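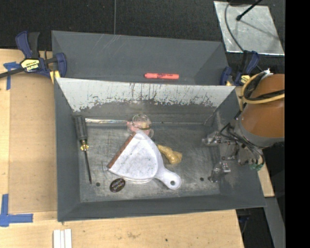 Wanted: people who doubt cleaning advice

Buvero is looking for readers to take part in a home trial of household tips. You know the kind. Vinegar fixes everything. Newspaper leaves windows streak-free. A slice of bread picks up broken glass. We have printed plenty of these over the years, and I'd like to find out how many of them deserved the space.

I should say up front that I don't expect much. Our last reader survey drew 900 replies, and most of them swore by something their mother did. That tells me people love their mothers. It doesn't tell me whether baking soda does anything to a carpet.

What you would do: try one tip a week for 5 weeks, next to whatever you normally do, and write down what happened. Boring results are welcome. If both halves of the floor look the same, write that and stop. Please don't send us a story about how the house feels fresher.

Who can apply: anyone over 18 with a kitchen, a bathroom and at least one hard floor. Renters are fine, but check your lease before you put lemon juice on a stone counter. You can't take part if you sell cleaning products or get paid to post about them. Yes, free samples count as pay.

What you get: a grocery card after week 2 and another when you hand in your last sheet. We won't cover a ruined rug, so pick a corner you don't care about. You buy your own vinegar.

Bit-na Hwang reads the applications and Colton Hawthorne will handle the weekly sheets. Neither of them will tell you which tips we think are nonsense.

To apply, send Bit-na 3 or 4 sentences on a tip you stopped believing in and why. No résumé, no photos of your sink. Applications close Saturday, March 9, 2024. Results run in August, including the dull ones.

Man-sik Ahn
Home pages, Buvero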